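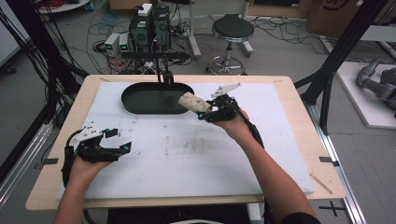
Figure 1. Hand-held grippers at the table, with a rolled item in the right gripper and the tray behind.

Unit 6: Can a machine do the chores yet?
Course notes, Graziella Bortolotti. Revised 28 Nov 2018.

6.1 What counts as a chore

For this course a chore is a short manual job that an adult does without instruction and that has no fixed starting position. Putting an item in a tray is a chore. Feeding identical blanks into a press is not, because the fixture has already removed the variation.

Most shop-floor automation still lives on the fixture side of that line. The packing cell at Bassi (site visit, see Unit 2) runs all shift with very few stops, but every part reaches it in the same pose. Turn a part by 55 degrees and the cell faults. A person on the same line would not notice the difference.

6.2 Where the difficulty sits

Perception. Items with textured or mottled surfaces give uneven edges to a segmentation routine. Scuffs and dirt on the work surface add false edges of their own.

Grasp choice. A part with a thin projection can be picked up by the body or by the projection. The second is usually wrong, but a planner working only from the outline has no reason to prefer either.

Contact. Two-finger jaws give two opposed patches and little else. Pad material matters more than students expect. A high-friction fabric pad tolerates a poor approach angle; bare plastic does not. Pads also wear and shed, so a success rate measured in January should not be quoted for the same pads in summer.
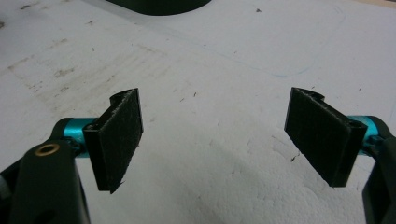 6.3 Demonstration by hand-held gripper

When a person performs the task through the same jaws the machine will use, the recording is restricted to motions the jaws allow. Fingertip tricks drop out. What stays is approach angle, closing point and the order in which the two hands act.

The method does not supply force. An operator feels resistance through the grip and corrects for it, and unless force is logged separately the correction appears in the data as unexplained motion. Loredana Farina's lab sheet covers this in more detail – read it before the practical.

6.4 Reported results, and how to read them

The Grallari trial is the one we will work through in class. It logged 189 attempts at a single pick-and-place task, with almost 55 failures. Before comparing it with the Fleminus numbers, check three things: whether the item was returned to the same pose after each attempt, whether a dropped item counted as a failure or as a restart, and who decided when an attempt was over. The Nedstead report leaves out the second and cannot be used for comparison.
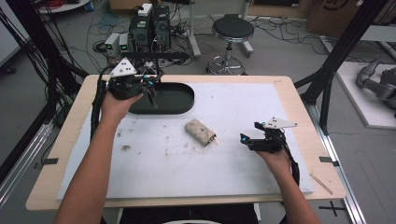 Figure 3. Item with a protruding stick, lying on the mat short of the tray.

6.5 Working answer

Single steps on known items: yes, under supervision. Whole chores in an unprepared kitchen: no.

Exercise. For the item in Figure 3, write down two grasps and state which one leaves the stick clear of the tray rim on release. Maximum one page.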